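The Blue Play Kitchen

Gallery - the Gikau toy room, July

The blue kitchen came to us from the Brornar toy library when it closed its second branch. It had been in storage for 14 months and the box of accessories had gone missing, so most of the small pieces have been put together from other sets since then. We paid $40 for it and another $22 for a bag of mixed play food and dishes, which has mostly gone into the tubs under the window.

This page is for families who have asked what is in the room and what their kids can expect to find when they visit. The kitchen is the most used item we have after the train table. It suits children from 2 years up, though the older ones tend to take over the stove.

The body is light blue with gold handles, and it is a full run: fridge, sink, stovetop, oven and a microwave up top. The fridge has two doors. The shopping list sign on the upper door has blank lines, and kids like to pretend to write on it before they go to the shop corner. Please keep real chalk and markers for the easel, as the sign is hard to get clean.

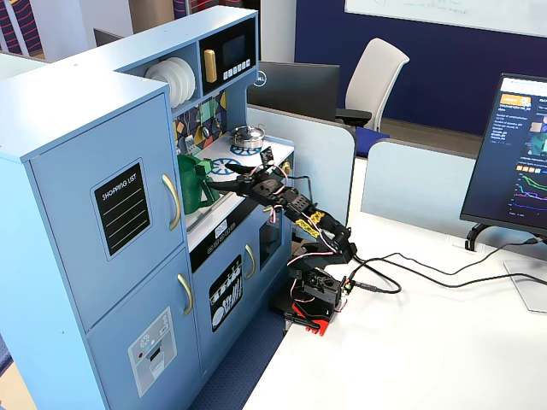 The watering can is meant to live with the garden set, but it ends up in the sink most days and we have stopped moving it back. Children fill the pot from it, water the play food with it and pour cups of tea. There is no water in this room. If your child wants the real thing, the water table is outside under the shade sail and smocks are on the hooks by the back door.

A few notes on the rest of the kitchen.

Plates go on the open shelf, standing up. They fit better that way and the smaller kids can see them, although they may need an adult to lift them down.

The silver pot has its own lid. The lid does come off, and it is the piece we spend the most time looking for at pack-up. Check the oven first, then the fridge.

Utensils hang along the patterned backsplash. Some children take them all down as soon as they arrive and that is fine - they just need to go back up before you leave.

The water and ice dispenser on the fridge is a sticker. So is the dish rack on the lower cabinet door. Both have lasted well, but the corners will lift if they are picked at.

The oven door is opened and closed more than anything else in the room. The Vinance repair table looked at the hinge for us earlier in the year and tightened the screws. If it feels loose, let the desk know and we will put it on the list.

Still wanted: a toy kettle, a tea towel or two and any small baking trays in good condition. Donations can be left at the Gatchalian Street entrance between 9 am and noon. Please wipe them over first and leave out anything with batteries.

Next gallery: the train table and the dress-up rack.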